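Zekis forum > Workbench > Pink-faced boards

grerkton307
Gendora says these flat pink pieces go in without tools. I don't buy it. Mine took 15 tries and a lot of swearing.
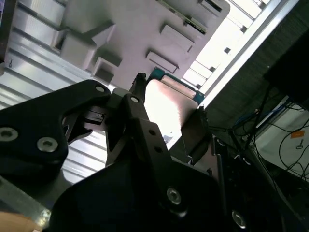
Pink face, teal edge, gray panel overhead

oldsolder
Worked first time for me. Are you sure you had the right side up?

grerkton307
Yes. Twelve others in the same box, same story.

mapleknob
"No tools" is what they say about everything. I'd wait until June for the new batch.

oldsolder
Or read the leaflet.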